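Lostmont Small Objects Set, README

Version 2, 7 October 2018
Maintained by Yaneth Montoya. Labels by Duván Grajales and Fongchan Mahawong.

What is in the set

462 records of small household and toy-box objects, sorted into 19 categories. Each record has an object name, a category, a main color, a firmness score and a free-text note. Most of the objects came out of two boxes of secondhand toys and one kitchen drawer. Nothing was bought to fill a gap, and the gaps show.

If you are looking for a balanced sample of the things people own, this will disappoint you. Blocks are far too common. There are hardly any textiles. The category called "misc" is the third largest, and I have argued for a year that a category that size means the other ones are wrong.

Files

objects.csv: one row per record
categories.txt: the 19 category names with a short definition each
notes_old.txt: notes from version 1, kept for reference, do not merge
disputed.csv: 47 rows where the two labelers disagreed and we did not settle it

How the labels were made

Duván and Fongchan labeled separately and then compared. I have seen agreement scores quoted for version 1 in a slide deck. Please stop quoting them. They were computed after the easy cases had been talked over out loud, so they measure a conversation. Version 2 has no agreement score at all. It has the disputed file, and you can read that and form your own opinion.

Firmness runs from 1 (squashes in the fingers) to 5 (does not give). It was done by hand by two people with different hands. Treat a 2 and a 3 as the same number. Socorro Nina suggested dropping the column, and she may be right.

Names of objects

We tried the Pradeck naming list first. It has a separate word for every kind of fastener and one word for all soft toys, so it was no use to us. The names here are plain ones: block, ball, cup, lid. Where we could not tell what a thing was meant to be, we named it by shape and left the note field to explain. Forty records are named this way. Users of version 1 complained that "disc" and "lobed thing" are not real names. They are more real than the guesses they replaced.

Color

One color per object, the one covering most of it. Ravinder Petrenko wanted a second color column, and it was tried for a week in August and dropped. Translucent objects are the weak spot, and I would not train or test anything on their color alone.

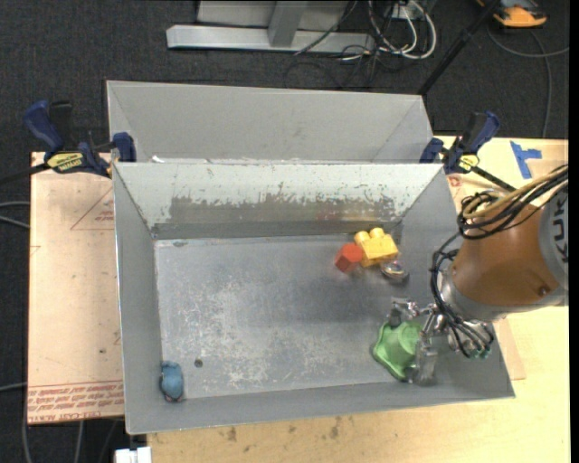
Category lines look firm on paper and get shaky as soon as you have mixed toys lying in a bin. A red cube and a yellow piece with two round studs both go under "block" in our list, although a child would tell you only one of them is for building. The soft green lobed sort of object is worse: it has no agreed name, its color is translucent, and firmness is the only column I half trust for it. Small shiny discs go to "misc" until someone can say what they are.

Known problems

Some rows in objects.csv have trailing spaces in the category field. Strip them before you group anything.

"Cup" and "lid" overlap. See disputed.csv.

The Wudis converter turns empty notes into the word "none". We have two objects whose real note is "none".

Changes

Corrections go to Yaneth with the row number and a reason. "Looks wrong" is not a reason, though it is usually how the good ones start.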